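Notebook, September, bench 2 and the shelf bay

Started 9:40. Hand trial, continued. The question is still whether the five-finger hand earns its place over the two-jaw we already have, and I went in doubting it. Marlene McIntyre wrote the Nornula summary after the demo and I think it was too kind. A demo is a demo.

Setup: hand on the long arm, Carrilho controller, firmware as delivered. Wrist camera on, exposure left on auto, which I regret (see below). Target items are the orange collar-cleaner bottles, lying on their sides, one on top of the other. Picked those on purpose. They're slick, the body is curved, and the only texture is the patch of raised dots, which you can't count on facing the fingers.

Ran 40 attempts at taking the upper bottle without disturbing the lower one. Script from Wandale, approach from the low side, fingertips curled up. Results by eye, logged in the sheet:

13 clean lifts
8 where the lower bottle shifted
8 where the fingers closed on nothing
the rest aborted by the controller on torque limit before any real contact

So the aborts are the biggest group, and they say more about the limits Carrilho ships with than about the hand. I don't want that used as an excuse, though. Nornula quoted us their numbers on the same limits.

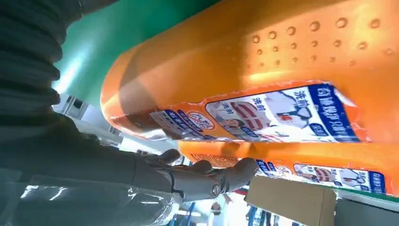

Fingertip contact is where I'm least convinced. The pads are hard and the contact patch on a round bottle is tiny. When the approach comes in a bit low, the hand goes for the wrong bottle and nothing in the software objects. The planner reports "object acquired" on finger current alone. I'd call that a guess.

Camera: auto exposure chases the background and blows it out, and two identical labels at a steep tilt is a lot to ask of the Zirnis detector. It merged both bottles into one box more than once. Lock exposure before the next run.

Two-jaw comparison not done yet. Same bottles, same stack, same approach angle or it's worthless — Marlene wants to change the angle to suit the jaws and I said no.

To do: raise torque limit one step, ask Nornula for the softer pads, rerun the full set. No purchase talk until then.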